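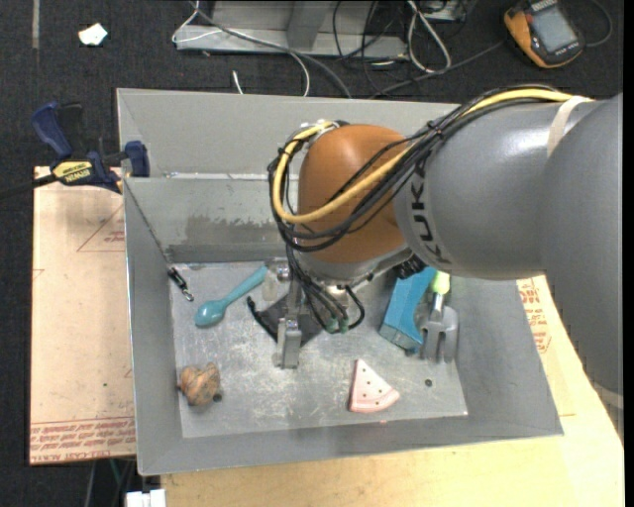

How do you wash a boxful of second-hand plastic toys without ruining any of them?

Sort them first by what they can stand, then wash the plain plastic in warm soapy water, wipe anything with batteries or metal parts, and let everything dry fully before it goes back in a box.

The sorting takes a few minutes and the washing perhaps an hour. Drying is the slow bit, so start in the morning if you want the toys back in use the same day. I last went over this page on March 3, 2026, mostly to add the part on stickers.

What you need

A washing-up bowl or a clean sink
Washing-up liquid
An old toothbrush and a softer brush, such as a nail brush
White vinegar
Bicarbonate of soda
Cotton buds
Two old towels
A small screwdriver for battery covers
A mesh bag with a zip, for very small pieces

I use a Korken tub for soaking. It is the low grey one with the 303 on the base, and it fits under our bathroom tap, but any bowl deep enough to cover the toys will do.

Sorting

Tip everything out on a towel. Put each toy in one of these piles.

Solid plastic, one piece, no holes: bricks, animals, play food, plain figures. These can be soaked.

Hollow with a hole: bath toys, squeaky toys, some balls. These can be washed, but they need squeezing out and a longer dry.

Batteries, lights or sound: wipe only. Take the batteries out now, before you get near the water.

Metal axles, screws or springs: most toy cars come in here. A quick wash is fine, a soak is not.

Wood: wipe with a damp cloth and dry straight away.

Cloth or hair: leave these out and do them separately.

Put anything cracked, sharp or with a loose battery cover to one side. If a cover needs a screw and the screw has gone, don't pass the toy on to a small child until you have replaced it. The same goes for loose magnets.

Washing solid plastic

1. Fill the bowl with warm water. You should be able to keep your hands in it comfortably. Hot water can bend thin plastic and lift printed faces.

2. Add a squirt of washing-up liquid and put the toys in. Don't pack them tight.

3. Leave them for ten minutes. Very grubby ones can have half an hour.

4. Go over the seams and joins with the toothbrush. Use the softer brush on painted parts and don't press.

5. Rinse in clean water until there are no suds left.

6. Lay the toys on a towel with any hollow side facing down.

Change the water when it turns grey. For a big box that may be several times over.

Very small pieces can go in the mesh bag. Close it, swish it through the soapy water, then rinse it under the tap. Put the plug in the sink first.

Hollow toys

Squeeze each toy under the surface so it draws in soapy water, shake it, and squeeze it out again. Keep going until the water comes out clear. Then do the same with clean water.

If black specks keep coming out, there is mould inside. I throw those away. You can soak a mouldy bath toy in vinegar and water, and it will look better for a while, but it is very hard to be sure the inside is clean. New ones cost little.

For hollow toys that only smell stale, mix 300 ml of white vinegar into a bowl of warm water, soak for an hour and rinse well. The vinegar smell goes as they dry. Never mix vinegar with bleach, or use one straight after the other in the same bowl.

Toys with batteries

Wring a cloth out in soapy water until it no longer drips. Wipe the outside, then wipe again with a cloth dampened in plain water. Use a cotton bud round buttons and speaker holes.

Look inside the battery case. White or green crust means an old battery has leaked. Wear rubber gloves, dab the crust with a cotton bud dipped in a little vinegar, and let it dry with the cover off. If the metal contacts have been eaten through, the toy won't be worth saving unless you enjoy soldering. Take the old batteries to a battery bin -- most larger supermarkets have one.

Toy cars and anything with an axle

Dip, brush and rinse, one at a time, and dry straight away with the towel. Spin the wheels to throw the water out. Hairs and carpet fluff round the axle come away with tweezers, and it is easier to do this before the car gets wet.

Stickers, glue and pen

Shop labels: warm them with a hairdryer on low and peel slowly from one corner. Rub off what is left with a drop of cooking oil on kitchen paper, then wash as normal.

Felt tip: try soapy water first. If it stays, make a paste of bicarbonate and water and rub it on with a finger. Test it somewhere that doesn't show, as the paste can dull shiny plastic.

Biro: this is the stubborn one. Old biro that has sunk into soft vinyl may never come out.

Stickers that belong to the toy: keep them out of the soak altogether. If the edge is already lifting, dry the toy and press it down with a dab of PVA glue.

Drying

Shake each toy, pat it with a towel and stand it somewhere airy. Turn everything over halfway through. In July I put ours outside in the shade and they are done by teatime. In winter they stay on the clothes airer overnight, on a towel laid across the bars. Keep them off radiators.

Leave hollow toys for 2 full days with the hole facing down.

Putting them away

An open box is better than one with a tight lid, at least for the first week. If you are passing toys on, bag up sets together and write on the bag what is missing. The charity shop in Korkcombe will take incomplete brick sets but turns away jigsaws with gaps, so ask at yours before you carry it all there.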